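Product Review: Noka Medal and Insignia Cleaning Kit

The Noka kit is sold to service members, unit supply rooms and veterans' organizations that maintain decorations for ceremonies. Our office tested it ahead of the December awards program, using retired stock medals, ribbon bars and uniform buttons drawn from storage. The kit contains two polishing cloths, a soft brush, a bottle of non-abrasive cleaner and a set of cotton tips.

Results on plain brass and bronze were good. Light tarnish came away with the dry cloth alone, and heavier spotting required one application of the liquid. The brush reached the lettering on campaign medals without marking the raised surfaces. One bottle treated 80 pieces before it ran out, and a replacement must be ordered separately.
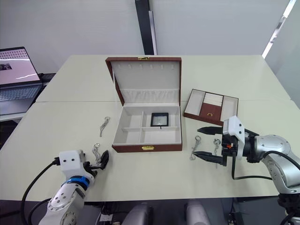

Encarnación Cabello
Ceremonies and Decorations Editor

Enameled pieces call for more care. The printed instructions advise removing the ribbon before any liquid is used, but they do not explain how to do so on court-mounted groups. Units with mounted sets should limit themselves to the dry cloth – the liquid left a faint ring on one ribbon in our trial. The cotton tips shed fibers around pin backs and were soon set aside.

The kit compares well with the Drornberg set reviewed earlier, which cleans slightly faster but has a strong odor in a closed room. Jihad Haddadin, who prepares dress uniforms for our honor guard, preferred the Noka cloths and found the Drornberg brush too stiff for gilt finishes.

The kit is recommended for individual owners and small units. Larger commands should buy the cloths and cleaner in bulk.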